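Notebook, election results project
10 May 2018

Finished the first pass on the Drernness council returns this morning. The 2 oldest files are scans of typed sheets and had to be keyed in by hand. Boonmee Sriwong read them out and I typed, then we swapped and did the whole lot again. The two versions differed in 11 places. Nine were my typing. The other two are smudged digits in the Nelitz ward sheet, and I have left those cells blank with a note in the comments column.

Seat rule to write down before I forget: the council has 30 seats, all filled from party lists, one district for the whole town. The older sheets call the lists by number only, the newer ones by name. List numbers were drawn again for each election, so the same number is a different party from one year to the next. Do not join on list number. I did that on Tuesday and got a very strange swing in Toma.

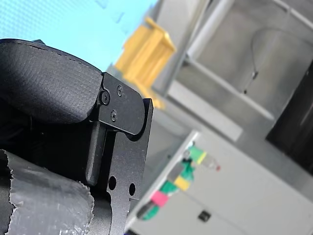 Black finger pad and the plate it is screwed to.

Reran the turnout table after fixing the join. Toma now looks ordinary. Drolside is still high, over 80 percent at the last election, when its neighbors are well under that. Possible causes, in the order I want to check them:

- postal ballots for the whole town counted at the Drolside hall and booked there
- the register for Drolside taken from the year before the boundary change
- real turnout

Boonmee thinks it is the postal ballots. The sheet has a line marked "other" with no explanation, and the total only adds up if that line goes in. I have written to the town clerk's office to ask. If they say postal, the line should come out of Drolside and go in a row of its own, and the ward map needs redoing.

Spoiled ballots: kept separate from blank ones where the sheet allows it. Before the change of form they are lumped together, so the column is marked "combined" for those years. Don't chart the two series as one line.

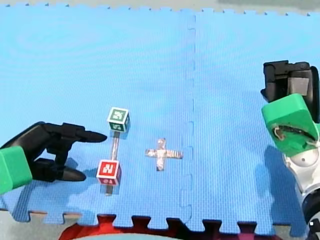
Do blank ballots count toward the total when seats are shared out?
Only valid votes for a list go into the seat calculation; blank ballots are in the turnout figure and nowhere else.

Left to do: candidate names for Nelitz (spelling varies between the ballot and the results sheet, keep both), and the list of uncontested seats from before lists came in. The September by-election stays out of the main table. It was for a single seat under a different rule and has its own file.

Backup copied to the shared drive at lunch. The old join is still in the folder with "bad" in the file name, please leave it there until I have compared the maps.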